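Ticket: tape residue and lifting corners, white packing bench
Product: Hekeo marking tape, orange, 28 mm
Opened by: Salma Sqalli
Status: waiting on customer

Hello Pralholm team, and thank you for being so quick last time. I have another bench question, I'm afraid. We use your orange tape to mark off the sorting area on our white work surface, so small things stay inside the lines and the paperwork stays out of them. It's a lovely colour and everybody can find it, even me before coffee.

My trouble is that one corner keeps lifting, and when I peel the tape back to redo it, there's a gummy line left behind. I've tried warm soapy water and a plastic scraper, which got most of it off – but my wrist would rather not do that every Saturday. 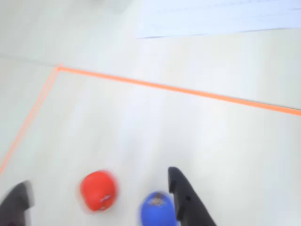

Pralholm Support wrote back that the gum usually softens with a little eucalyptus oil on a cloth, left for 4 minutes and then wiped, and asked whether the bench had been fully dry before the new tape went down.

Well, probably not! I did wipe it and go straight on, being impatient. I'll do the oil tonight, rinse it, leave it 60 minutes and press the corner down properly. Could you please keep this open until I've had a chance to check it?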